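4.3 Recording a demonstration with two arms

Before this section you must finish the calibration in 4.2. If the arms were moved to another table after calibration, please repeat it. The Wustell leader handles and the follower arms should all be powered, and the status lamp on the control box must be steady green.

Preparing the object

1. Put the object near the center of the table, where both grippers can reach it. For soft objects such as a canvas bag, let the straps lie as they fall. The model should learn from different positions of the strap, so do not arrange it the same way every time.

2. Check that the cables of both arms can follow the full movement. Move each arm slowly to its farthest point and look at the loop at the wrist. It should never become tight.

3. Open the Clakinness recorder and select the task name from the list. If the task is new, type a short name without spaces, for example bag_lid_open.

4. Hold both leader handles in the rest position and press Arm. The followers will move to match your hands. This takes 2 seconds, and you should keep your hands still during it.

CAUTION: Keep other persons away from the table while the followers are matching. The arms do not stop for a hand. 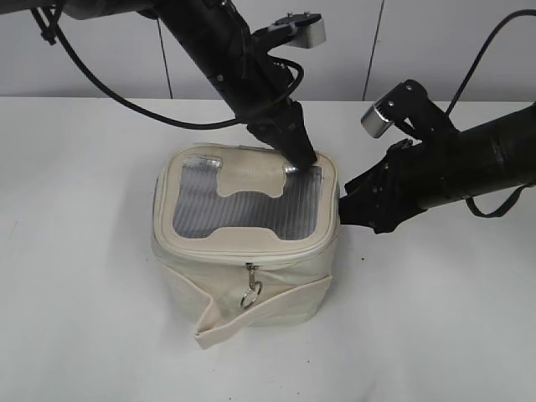

Recording

5. Press the left foot pedal one time. You will hear a short tone, and recording begins.

6. Bring one gripper to the lid and keep the other one beside the bag for support. Move slower than you would with your own hands. On cloth, close the fingers only until the fabric stops sliding — too much force pulls the whole bag out of position.

7. If you lose the zipper pull or the edge of the lid, do not stop the recording. Open the gripper, go back a little, and try again. Corrections of this kind are useful in training.

8. When the task is complete, return both handles to the rest position and press the left pedal again. Press the right pedal only if you want to delete the episode.

Note: One episode can hold up to 400 seconds. After this limit the recorder saves the file by itself and marks it as incomplete.

How many episodes to record

For one task with one object we advise 200 episodes. Change the angle of the object a little between episodes. If 2 operators share the work, each should use a separate profile in Arruda, otherwise the handle scaling of the first person will be applied to the second.

When you have finished, press Disarm before you release the handles. Checking and uploading of episodes is explained in 4.4.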